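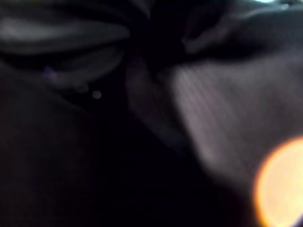

Troletis, 9 March 2019

Wrist cam, second session. Mostly dark, one big orange-white glow down in the corner, some streaky gray stuff. Could be cloth, could be something grooved, I've stared at it too long to say.

So. Spent all of today on demos. The Halero arm, moved by hand first, then with the little leader arm after lunch. By hand is easier on the brain but my shoulder is wrecked. You have to hold the elbow up AND steer the wrist AND remember to close the fingers with your other thumb. Leader arm is nicer once the lag settles down. Mine had a lag of 120 ms all morning, then I swapped the cable and it got better. Cheap cable. Don't buy cheap cables.

Goal for the month is 700 good demos. Folder says 858 files but that's everything, including the ones where I sneezed, dropped the controller, or forgot what I was doing halfway thru. Haven't sorted them. Probably should of done that as I went along.

Things to fix before Monday:
- rename the Wogan folder, it's got two sets in it
- foot pedal for start/stop, reaching for the keyboard every time is killing me
- lock the exposure on the wrist cam
- slower approach. I keep rushing the last inch and the arm is going to learn to rush too

That last one bugs me. Watched some playback at half speed and my hands are so jerky! Pause, lunge, pause, lunge. Tried a few runs counting under my breath and they do look smoother, on the joint plots anyway. Will train on just those first and see.

Also the Disex logger filled up the drive again. 2 hours to copy everything off. Made soup.

More next week if the shoulder holds up. If anybody has a pedal they like, plain USB, comments are open.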